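Review: Ristaseo outdoor inspection robot, open day demonstration, Rimholm campus

The Ristaseo is a ground robot intended for routine inspection of paved areas, and it was shown to prospective buyers at an open day held by its distributor, Trindade, on the Rimholm campus. This review is based on a demonstration lasting 90 minutes and on the printed specification supplied to visitors. The unit was not tested independently.

The program was led by Elaine Vasconcelos of Trindade, who divided visitors into groups of five. Each group followed the robot along a set route, then moved indoors to examine the recordings and the operator software, Pikum. Questions were taken throughout and answered with candour.
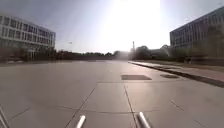

Forward view from the Ristaseo on the concrete between the two buildings, facing the sun.

Glare is a fair test of any outdoor unit. The sky in the forward view is close to white at its centre, yet the slab joints and the dark patch set into the pavement remain legible, as does the line of the curb on the right. Detail in the distant trees is considerably weaker. Purchasers who require long-range observation should request a trial at their own site, at the least favourable hour.

Pikum is competently organized. Routes are drawn on a site plan and recordings are filed by route. The reporting module is less satisfactory — exporting a single route took almost 20 minutes, and the labelling of faults must be completed by hand. Trindade has advised that a revised module is planned for December.

The stated running time is 60 minutes per charge, a modest figure for a large campus. Training is included in the purchase price, but replacement batteries are not.

The Ristaseo is recommended for consideration by facilities departments with extensive level paving. Sites with stairs or loose gravel fall outside its stated operating conditions.

Reviewed 30 September 2024

Related items
Pikum operator software: first impressions
Choosing a charging location for outdoor robots
Trindade service agreements compared
Open days and demonstrations: a guide for purchasing staff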